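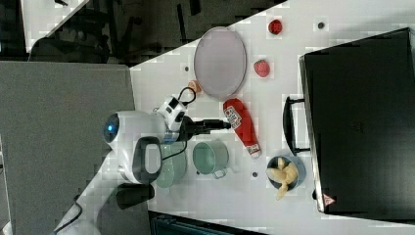 Dear Candela, the kitchen cell at Brerkevar has had a good year, and I wanted to write you a proper account of where the upkeep side stands before everybody scatters for the holidays. You asked in April what Brirnby's money was really buying us once the arm itself had been paid for, and the answer is mostly the patient, unglamorous kind of work: cables, finger pads, screws, and a table that has to be laid out sensibly every time. Reaching toward a ketchup bottle lying on its side sounds like nothing much, but it puts the wrist low over the tabletop, and in that pose the thin cable above the wrist joint stands up in a loop that we have learned to watch very closely.

That loop was our biggest headache in the first half of the year. If it's too short, it pulls at the connector when the wrist turns all the way around. If it's too long, it finds something to catch on - a plate, a pot handle, once my own sleeve. We went through a good many lengths before settling on one, and we now have the length written on a card taped inside the cabinet door so that whoever changes the cable next doesn't have to learn it all over again. The cable gets swapped every 883 hours of running time, whether or not it looks tired. We have had 2 unplanned stops from cable faults since the new rule came in, and both were cleared the same afternoon.

The reach toward the oven got its own round of work. Coming in over the top of an appliance is a different matter from picking something up off a flat surface, and the taught positions we started with had been made with the oven sitting slightly farther back. Every time somebody wiped the table down and nudged things along, the gripper arrived in the wrong place. We now check the oven's position before the first run of the day.

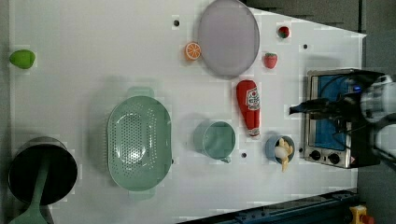

The check takes a few minutes and is done at low speed, with one hand near the stop button. The operator brings the gripper up to the oven door, pauses it short of contact, and compares the reading with the one saved on the last good day. If the two disagree by more than we like, the oven gets moved and the positions stay as they are. I was stubborn on that point, I admit. It is so tempting to re-teach a position and get on with your morning, and then a month later you have a cell that only works with last month's table!

Finger pads are the other regular expense, and you'll see them in the budget under the Vovby order. We bought 20 sets in the spring and I thought that would carry us well into next year, which was optimistic of me. Smooth things like bottles and mugs are fairly kind to the pads, but closing on a thin rim wears down the front edge first, and a worn edge lets things tilt. We now change both pads together and run the opening and closing test afterward - open fully, close gently, open again - before the arm goes anywhere near the table.

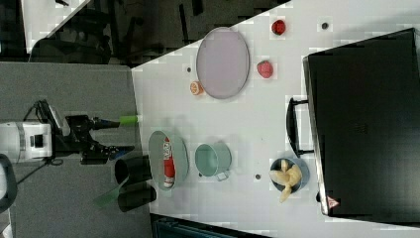
Rodrigo Calvo, reading a draft of this report, thought I was being too cheerful about the pads. He would like it on record that the wear is uneven from left to right, that this usually means the gripper is mounted slightly off square, and that buying more pads won't cure it. He'd rather take the gripper off, clean the mounting face, and tighten everything back up in the proper order before we spend another cent with Vovby. He is probably right, and I've put that job at the top of the January list.

As for the base, it has been the least trouble of anything. The bolts along the rail are gone over with a torque wrench during each full service, and the last one took 31 minutes from power-off to power-on, a figure I'm rather proud of (our first took most of a morning, with a good deal of hunting for the right socket). The stop button is tested at the same time, and the result goes in the logbook with a signature next to it.
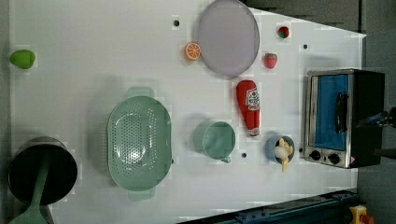 The table from overhead, with the toaster oven at right and part of the rail below it.

For the coming quarter I'd like to ask for two small things. The first is a day of outside help from Barrios to go over the mounting with Rodrigo, and the second is a spare wrist cable to keep on the shelf, cut to the length on the card. Neither one changes the total you approved, as we came in under on travel. I've attached the service log and the parts list, and I'd be so pleased if you could come by and watch a morning check for yourself sometime.

With warm thanks, as always, from all of us at Brerkevar
December 18, 2018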